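Zinash Feyisa
18/05/2024

We moved my mother out of her house in March and I said I would write down what we learned about sorting a full house in a short time. Short thread.

We had 12 days between the offer on the house and the date the buyers wanted the keys. My brother took the garage and basement. I took everything upstairs.

Start with paper. I started with clothes and regretted it. The deed, the Trinent pension letters and the car title were in 3 different rooms, and the lawyer wanted all of it the first week.

Anything with a signature or a stamp went in one blue folder, and the folder stayed in my car.

Furniture was easier than I expected. Gebreyes took the dining set and both dressers on consignment. They do not take mattresses or anything with a glass top. Call first, the website is out of date.

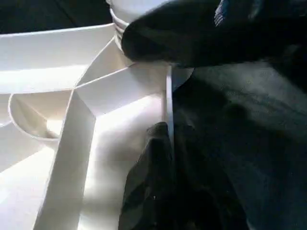
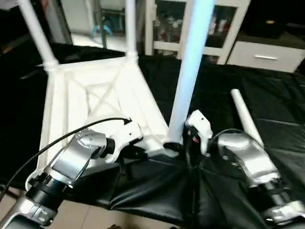
Zinash Feyisa

Photos were the slow part. My mother wanted to look at every one. We gave it two evenings and then boxed the rest unsorted. They are in my hall closet and they can stay there until winter.

Do not rent the big dumpster. We got the small one from Coken and had it swapped once. With the big one you start throwing out things you should be giving away.

The kitchen took a full day. She kept two pots, the good knives and the coffee set. The rest went to my cousin's kids, who are moving into an apartment in Illach and own one fork between them as far as I can tell.

Change the mailing address before the move. It took longer than I thought and a pharmacy bill went to the old house — I had to drive over and ask the new people for it. They were nice about it.

My mother's room at our place is set up the way her old one was, same side of the bed to the window. That was her one request.

If anyone wants the list of who takes what, reply and I will send it. It only covers our side of the county. Still looking for someone who will take an upright piano.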